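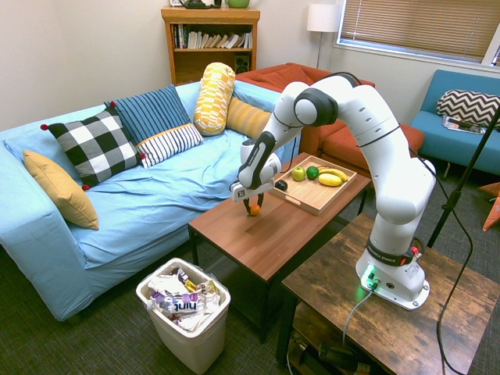 Moving the arm off the bench: cable routing and fingers

02/06/2022

The Franka now sits on the side table, within reach of the coffee table. These are my notes on the change, mainly so that Jana Strobel can repeat it when she takes over the Zastura setup in the fall.

Base first. The table is old and rustic and its top is not flat. I shimmed the mounting plate until a level agreed in both directions, then tightened the bolts in a cross pattern and checked again after 200 pick cycles. One bolt had backed off slightly. It has thread locker on it now.

The gray cable plugs in low on the base and drops over the edge of the table. Leave slack there. On the bench I had it pulled tight, and the connector took the load every time someone moved the controller.

The black cables run on the outside of the arm. Loop them generously at the upper joints. My first loop was 5 cm too short and went tight with the wrist turned fully to one side. To test a loop, guide the arm by hand to each corner of the work area and look at the cable, not at the gripper. Do this at low speed again under program control before trusting it.

Fingers: the Grudo pads wear at the tips. I replace both together, clean the seats with alcohol, and rerun homing. Skipping the homing gives a grip width that is off by enough to drop a small orange and still hold an apple, and that cost me 45 minutes last January.

Still open: the lower shelf of the side table needs proper strain relief for the wires, and the Schmieder clamps I ordered are the wrong size.

Contact | © Tedeo Notes | Back to top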